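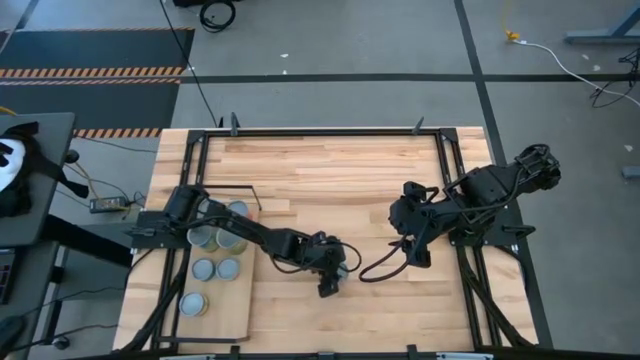 4. Stacking the Cans

1. Leave the cans on the loose board until you know where they're going. Optimism is not a location.
2. Lift one can at a time, by the sides. The lids are shiny and they keep fingerprints.
3. Set the bottom row on the bare butcher block, then build up.

Note: Butcher block forgives most dents. Your shins don't.

CAUTION: Stop at 2 layers. Thắng Trình tried a third.

Last updated June 11, 2023
Contact Nemton | © Nemton | Back to top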